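Garment and Hanger Returns – Frequently Asked Questions
Anport Textile Depot, Brullinville. Last updated 2025-07-22

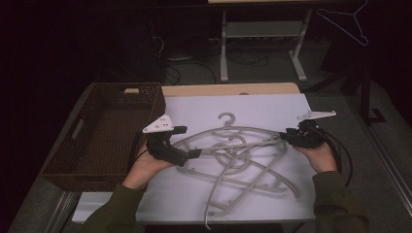
What does the depot accept?
Clean clothing, household linen and plastic or wire hangers. Footwear goes to the Virk site.

Do hangers need to be sorted?
Yes, by material. Colour does not matter. Plastic and wire must be in separate bags.

Is there a weight limit?
Household loads up to 49 kg are free. Heavier loads are charged at the commercial rate and need a booking.

Are broken hangers taken?
Plastic only. Remove metal clips first – the granulator at Kokano cannot process mixed parts.

How much is collected?
The depot received 3065 kg of plastic hangers last financial year, of which 398 kg was rejected as contaminated.

When do opening hours change?
Summer hours start in October and are posted at the gate.

Who handles commercial accounts?
Waqas Butt. Invoice queries go to Thandeka Ndlovu, quoting the docket number.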